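Hornton block library to reopen for click and collect

12 January 2021

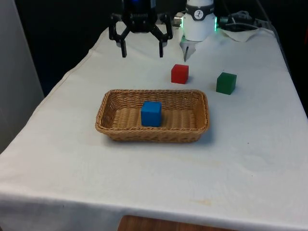 Hornton toy library is taking bookings again from this week, collection at the side door only. Wooden blocks first, everything else to follow when there's time to sort it. The cubes go out in mixed colours, the red and the dark green among them, and families can ask for a particular colour on the form but no promises. Baby toys and the dressing up rail stay shut away for now.

Grethe Nørgaard, who runs the lending desk, said the blocks were the thing people kept asking after. "We had emails all through the autumn. Puzzles, yes, a few. But mostly it was when are the bricks coming back."

The library holds 752 wooden pieces, counted in August when the cupboards were turned out for the move from Malley Road. Nine were put aside with splits or rough corners and will be sanded before they go back in. A few more had lost their paint, those are staying in. Grethe said children don't seem bothered.

How it works. Book by email or leave a message on the desk phone, giving your membership number and the age of the child. Sets are packed in cloth bags with a card listing what's inside. Loans are for 4 weeks, up from two before the closure. Returns into the lidded crate by the side door, please dont leave bags on the step. Anything returned is wiped down and rested before it goes out again, so there may be a wait for popular sets.

Pirstead members can use the Hornton desk on the same card while their own branch is shut. No date yet for that one. The Gavrilă marble run, donated last summer and much asked about, is not in the scheme as too many small parts, and will stay in its box untill the room is open for play sessions.

No late fees at present. Missing pieces should be noted on the card, a single lost cube isn't charged for.

Old bags wanted too, cotton, drawstring if possible, any size that will take a dozen blocks. Leave with the returns.

Collection times are on the door and will go out with the next newsletter.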